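Search reports
Projects / Household Handling / Progress notes

Clultonden bench study: interim progress report
February – Pierina Farina

The grant asks whether a robot arm can yet do the plain assembly and put-away work found in a home or a small shop: fitting a part over a post, setting a panel upright, returning a loose piece to its bin. This report covers the bench phase. Work in a furnished kitchen at Rullidthorpe is planned but has not begun.

All bench parts are white, and several carry square printed markers. A marker gives the software a position to work from. Household goods have none, so results on marked parts set an upper limit for what to expect later.

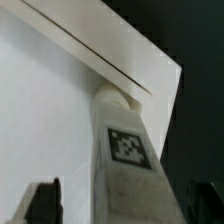 Pierina Farina
Project lead, Clultonden

Close work remains the hard part. Once the fingers are on either side of a piece, they hide some of what the wrist camera needs, and a worn or soiled surface adds to the difficulty. We logged 262 attempts in this period. In 40 of them the arm reached the correct piece and then failed to seat it. A further 30 ended before contact, mostly through a poor position estimate.

The layout is kept simple: a black table, a tray with upright posts, small labeled blocks and a low white border. A flat platform with four markers serves as the common reference.
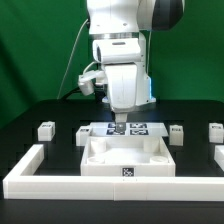 Erasto Temba has objected that a person clearing a counter does not need a reference board, and that any time spent on one should be charged to the machine. We accept the point. From the next period, setup will be reported with task time. At present it takes 9 minutes when the layout changes, longer than most of the chores under study.

The second open item is blur. A reading taken while the wrist is moving is usable for rough approach only – final placement still calls for a pause. The Leritz filter shortened the pause without removing it. 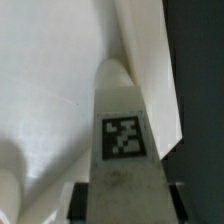
Fig. 3. Marked piece at close range, with slight motion blur.

Two arms at one table raise the question of shared space. The Zuccaro planner treats each arm as an obstacle to the other, and its plans are safe but slow.
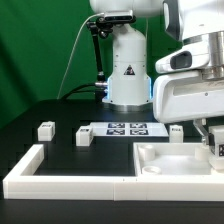

Temba would also like a single-arm baseline for every two-arm task, on the grounds that a shop owner will ask what the second arm is for before paying for it. The baseline has been added to the work plan and needs no change to the budget.

Next period: unmarked parts, mixed colors, and a first put-away task at Rullidthorpe. Unattended use is outside the present scope.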